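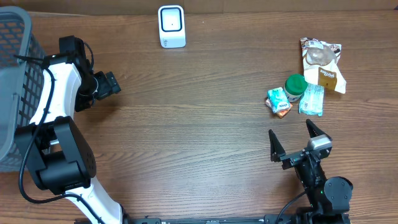

Figure 4. Bimanual packing cell at the Salinas site. Both arms appear to share one black rail; the basket is at left and the packaged items are at right.

4.2 Equipment planning for the bimanual cell

The cell in Figure 4 was the unit of purchase for the study. Earlier budgets at Salinas and Drollthorpe listed arms, grippers, cameras and mounting parts as separate lines, and each site ordered against its own list. This made costs hard to compare. It also hid the parts most likely to hold up a build, as low-priced items such as cables and brackets were often left off the first order. We therefore treat a cell as one line with a fixed bill of materials, and we count a cell as bought only when every part on that bill has arrived.

The bill is divided into 4 groups: arms and grippers, sensing, mounting, and task objects. Computers are budgeted under a separate heading, as one workstation may be moved between cells during the life of the project. Table space is not charged to the cell.

Arms and grippers. The choice between one arm and two was the largest single decision in the plan. A single arm can complete a simple transfer from table to basket, and for that task alone the second arm is hard to justify. The case for two arms rests on reach and on the range of items. When the basket is at one side of the table and the items are at the other, as in Figure 4, a single fixed arm must cover the full span, which calls for a longer and more costly model. Two shorter arms divide the span, at the price of a handover or a staged placement in the middle of the table. We keep this central area clear in the standard layout and include it in the floor plan as working space.

Grippers are bought with one spare pair of fingers per arm. Fingers are treated as consumables. All other gripper parts are treated as capital items and follow the replacement schedule of the arm.

Sensing. Camera modules carried on the arms are budgeted per arm. The replacement allowance for cables is set apart from the allowance for the modules themselves. In the Drollthorpe records, cable orders were logged under general supplies for the first year, and the true cost of sensing was understated as a result. The revised plan assigns every cable with a run along an arm to the sensing or arm group at the time of order.

Mounting. A shared rail was preferred to separate bases. It costs more than two clamps but sets the spacing between the arms once, and a cell can be moved to another table without measuring that spacing again. The rail was also the item with the longest lead time in the plan. Orders for rails were placed in March, ahead of final approval for the arms, under a clause that allowed return of unused stock.

Task objects. Packaged goods are a small share of the total but need regular renewal. The set used here contains 5 items, among them a snack bag, a small jar with a green lid and a pale blue flat packet. The set mixes soft and rigid packaging so that gripper force settings can be checked against both. Soft packages are replaced on a fixed schedule, whether or not damage has been reported, and the jar is replaced on inspection. The basket is a standard plastic type with open grid sides and is bought in the same order as the first set of goods.

Planning quantities were derived from the Ernell cost model, which takes the number of completed trials per cell as its main input. We set a target of 1000 trials per cell for the first budget period. The pilot cell reached 494 trials before its first planned service stop, and this value was used as the service interval in all later estimates. The target thus implies two service stops in each period, with one gripper finger set charged to each stop. No allowance is made for trials lost to software faults, which are reported in a separate section.

The main weakness of the plan is its reliance on a single pilot cell for the service interval. A shorter interval would raise the cost of consumables directly, and would also raise the number of spare arms held in common between sites. Zevholm has agreed to hold one spare arm for both locations under the present plan. If later cells fall well short of the pilot value, this stock should be reviewed before any further cells are ordered. Prices in the full bill of materials were last checked on 9/24/26 and exclude freight.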